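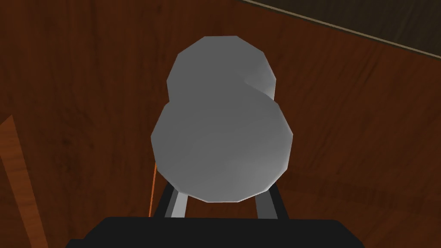

Fionnuala Mac Suibhne told me the gourds were never supposed to be the main event, and that if I wrote them up that way the pie people would have my head. So, sorry, pie people, but I spent most of the Osamwood Harvest Fair in the gourd tent and I'd do it again.

The fair wrapped up last night at the old Brabec dairy, and the number everybody was passing around was 3,627. That's how many tickets went through the gate, the most since it moved out of the school parking lot. I believe it. I circled for a parking spot long enough to finish my coffee and start on my husband's.

The gourd contest drew 12 growers this October, up from just four last year. Citlali Cortés took the blue ribbon with a speckled bottle gourd she'd grown up the side of her garage (she says the gutter may never recover). Stavros Tsolakis came second and was very gracious about it, though he did ask the judge twice how the stem was scored.

Judging ran late — there was a mix-up over whether painted gourds could go in with the plain ones — and they ended up in a class of their own. I liked the painted ones best! My neighbor's kid entered one done up as an owl and got a rosette for it, and I've already heard the whole story through the fence.

As for the pies, Ifigeniea Karras won with pear and ginger. It was gone by the time I got there, so I can't tell you a thing about it except that the plate was clean.

If you left a casserole dish or a kid's jacket behind, they're at the Osamwood library front desk until the end of the month. Seeds from the winning gourd will be there too, free, once Citlali gets them dried, probably in January.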